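About Strand

Strand is a contract laboratory for paint, varnish and sealant testing. It occupies the ground floor and the east wing of the former Filletti dye works in Dasberg. The laboratory was set up to test exterior wood coatings for two local manufacturers. Interior wall paint, floor sealers and metal primers were added later and now make up the larger share of the work.

Scope of testing

Standard tests cover dry film thickness, adhesion by cross-cut and pull-off, gloss at three angles, scrub resistance, hiding power, drying time and color change after exposure. Samples are accepted as liquid product or as coated panels. Liquid product must arrive in the original sealed can with the batch number legible. Coated panels must be flat, labeled on the reverse, and packed face to face with release paper.

We do not test coatings for food contact, and we do not issue fire ratings. Requests for either are returned without a quote.

Facilities

The conditioning room is held at 22 degrees Celsius. Panels stay there for a full week before any mechanical test unless the client's own method states a different period. Outdoor exposure is carried out on the Stotel site, where 616 panel positions face south on fixed racks. Positions are rented by the year, starting in January. Panels are read and photographed every quarter, and a reference panel from the same batch is kept in dark storage for comparison.

The east wing holds the spray area, the drying racks and the balance room. Wet scrub testing was moved out of the spray area after overspray was found on the brush carriages.

Reports

Each report states the method, the deviations from it, the individual readings and the mean. Outliers are reported and flagged; they are not removed. Draft reports go to the client for checking of product names and batch numbers only. Results are not changed at the draft stage. Raw data is kept for ten years.

Staff and access

Strand employs 26 people, most of them laboratory technicians trained in house. Clients may attend their own tests by arrangement. Safety glasses and closed shoes are required past the reception desk. The gate on the river side is for deliveries, and the sample counter closes at four.

The minimum order is 80 dollars, excluding return shipping. Panels not claimed within six months of the final report are discarded.
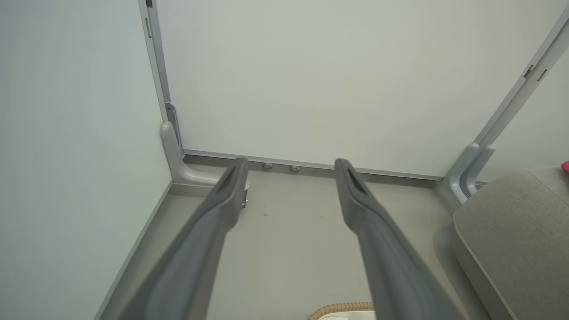

Quotes are valid for one quarter. Send the product data sheet with the request, along with the number of coats, the substrate and the test method required. Where no method is named, we quote for our standard set.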